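Drodby Mini Fridge, black
Item 302 – in stock at our Prustivport store

I've sold a lot of little fridges over the years, and the Drodby is the one I keep recommending to folks who just want cold drinks near the couch. It's small and black, and the door swings open nice and wide so you can get a big plate in without tipping anything off it. My own test is always fruit, and strawberries on a dinner plate are a good one!

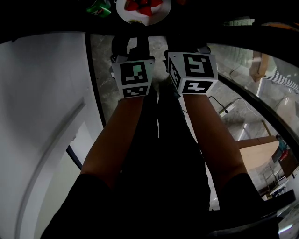
I'd put it in a den, a dorm or a guest room, anywhere the kitchen feels like a long walk. Give it 3 inches of space at the back and let it stand for 5 hours before you plug it in (I know, I never want to wait either). Cans and small bottles like 7 Up, Mirinda and Coca-Cola go on the lower shelf, with taller bottles higher up – and there's still room for a dish at the front.

We deliver in town with the Ateck van, usually in the afternoon, and I'm happy to swap the door to the other side for you before it goes out. Just say so when you order.

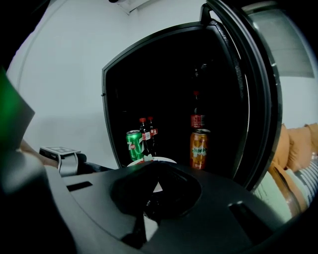 Agyeman wrote to us in September: I keep mine in the bedroom and the hum doesn't bother me, but I wish the dial had bigger numbers. It does hold way more soda than I expected.

Spare shelves are 46 dollars a pair, ask at the counter.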